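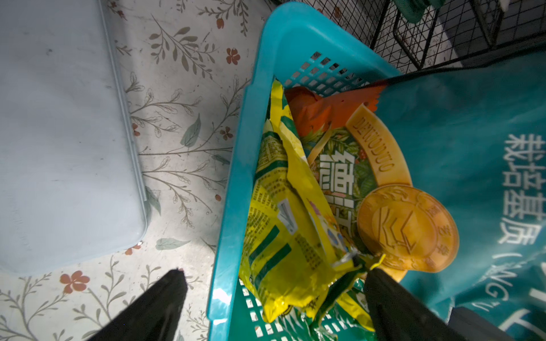 Page last changed: December, 8:36 p.m.

Siham Farah keeps her snacks in a turquoise plastic basket, and she'd like it known that there is a system. "Sweet stuff under, salty on top," she told me, digging around. "Well, that was the idea!" I spotted a crumpled yellow bag and asked about the one with the green leaves and DELIODUO on it. "My sister mails those. I ration them – six a week, maximum."

She tidies the basket once a month, usually while dinner's on (we talked over lentils, and I burned my tongue). Wrappers go out, anything half eaten gets a clip. She used to have a tall Sernholm cupboard for all this, but things went stale at the back of it.

"With a basket I can just tip it out on the floor," she said. "My kids think it's a holiday."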